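Halach reuse project - progress note, September
To: Soledad Arellano
From: Berenice Xolalpa

Short one this month, sorry, we are mid-move with the shelving.

Lamps first. We have 232 donated lamps logged, 200 of them checked and tagged. The rest are waiting on Svend, who has the only working tester. Second tester ordered from Escobedo, not here yet. Spent so far is within the line you approved, recipts to follow.

Cords are the slow part. Every one gets looked over end to end - plug, switch, the bit where it goes into the base - before anything is plugged in. Jovita rewrote the check sheet so the inline switch has it's own box. Before that people were ticking "cord OK" and the switch got skipped. Going faster now, maybe over 30 in a good afternoon.

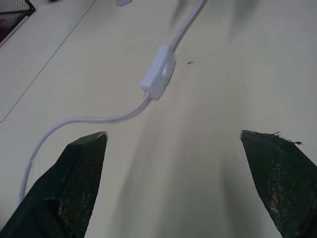
White cord with inline switch, on the check table.

Switches that feel loose or stick go in the repair tray. No opening them up at the table any more, Svend does those himself at his bench. Cords with any damage to the outer jacket get cut and scrapped, no exceptions. We lost a few nice lamps that way until we found replacements.

Still open:
Storage - need 2 more shelf units, Iraís has a quote
Labels - old ones peel off the cords, trying a wrap type
Pickup - families list for first handout not final, waiting on Iraís

Can you confirm the second payment can cover the shelves? Would like to order before the month is out. Full numbers in the next report.

Berenice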